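Search this site Enter keywords Go

Service review meeting: Gralico two-arm cell, device plugging and sorting package
Minutes, 2025-08-18
Taken by Güven Toprak

I said I'd keep these short and then we talked for ages, so apologies in advance. If I got your point wrong, write to me and I'll fix it before these go to Nornard.

1. Last minutes

Agreed, with one correction. I had the trial period down as starting when the contract was signed. It starts when the cell is accepted, and we haven't accepted it yet. Big difference for the invoice!

2. What we're being offered

For anyone who skipped the March call: Gralico wants to rent us the arms, the software and a support line as one package, and Poduval would do the training of new tasks on their side. We send them the job we want done, they build it, we get it back as an update. The quote is for 84 hours of task building, with anything over that charged separately. I still think the quote is hard to read (the travel line shows up in two places) and I wasn't the only one.

The job we picked for the review is the one that eats up our mornings, the phones that have to be charged before they go out to stores. Picking up a phone is the easy bit. What we care about is the cables, and we asked for them to be left in a mess on purpose, the way our own bench looks by lunchtime.

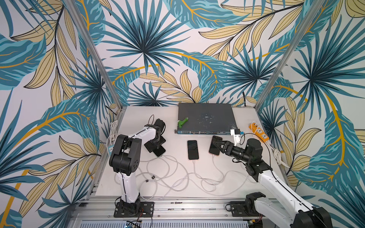

Our buyer's first question was whether we could get by with a single arm and save the money. Gralico's answer was that one arm has to put the phone down and then chase the plug, and a phone that isn't held tends to slide when you push on it. I buy that, I do the same thing with two hands. We'd still like to see the single-arm price in writing, just so it's in the folder.

Action: Gralico to send a single-arm quote.

3. Pickup and cases

This took up most of the meeting. Our phones come in every kind of case people can buy, and some have a rim thick enough to get in the way of a plug. Poduval said cases with a raised edge are part of their standard set. Warehouse asked about wallet cases with a flap. Long pause on the line, and then we were told flaps are "on the list." I've written that down as a no for now.

We also went over how the arm finds a phone with its screen off. A black screen acts like a mirror and I was worried about it picking up reflections. Poduval says the software looks at the outline first. Fine, but I want our own phones tried, under our own lights, before anybody signs.

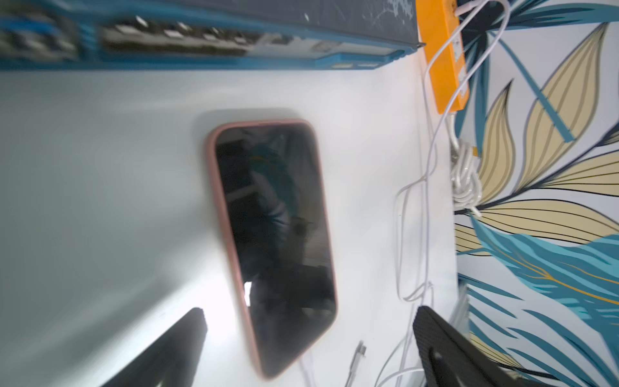 Item 3: phone in a pink case between the gripper fingers, USB-C plug beside it.

The pass mark we settled on is 75 good plugs in a row, no help from a person. Gralico wanted an average over a full shift instead. We said no to that pretty quickly. An average hides the bad hour, and the bad hour is what I get phone calls about.

Action: Warehouse to box up a mixed set of cases, flaps included, and ship them to Poduval.

4. Tablets

Butar, who run our returns desk, asked to have tablets added to the same package. I was against it going in (more devices, more things to argue over), but I've come around. If the cell can only do phones, it sits idle every afternoon, and that's a lot of rent for an idle cell.
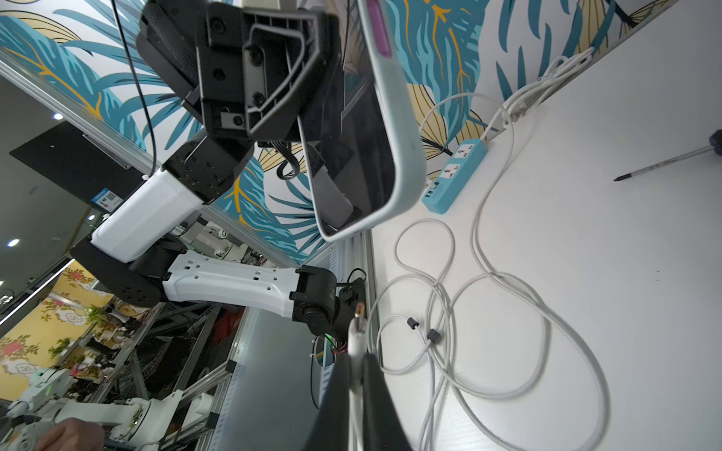
The open question is weight. Butar's heaviest tablet in its rugged case is a good deal more than any phone we ship, and holding it by one edge worries me. Gralico offered a second set of finger pads with more grip. They're a wear part, so they'd be on us after the first set. I asked how long a set lasts and was promised a proper answer by email, which I'd like before the next meeting and not during it.

Butar ships 155 tablets on a busy day and would want the cell to handle all of them. We didn't agree to that number. It stays in the notes as a wish.

Action: Butar to send case weights. Gralico to send price and expected life for the pads.

5. Support line

Callback within 3 hours on working days. Nights are extra. We don't run nights, so I've crossed it out of the draft, and Gralico will take it off the quote.

6. Any other business

Labels for the cables. Everyone has a favorite kind, and we ran out of time. Please bring a sample each to the next meeting and we'll pick one there.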